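Bako to close its Dretalel shop in January
10/26/26

Bako will shut its home goods shop in Dretalel in January, owner Maja Kaczorowski told staff. The shop has been open 26 years. Rent on the building is going up 80 percent under the new lease.
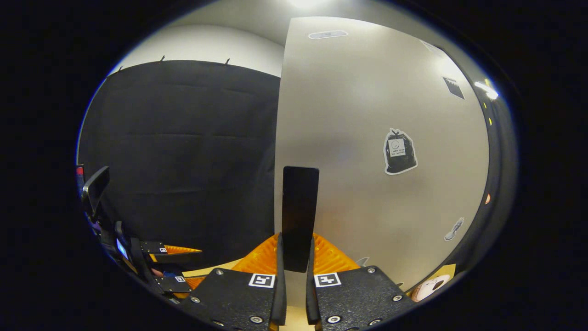
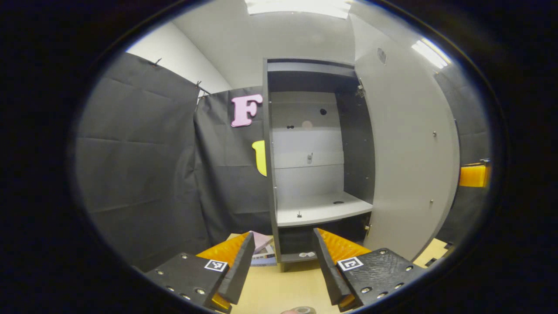
Kaczorowski said two workers will move to the Funari store. Stock goes on sale next month, mostly bedding, lamps and storage. Dark grey curtains, like those around the cabinet in the second photo, will be sold by the pair. Gift cards are good until closing day.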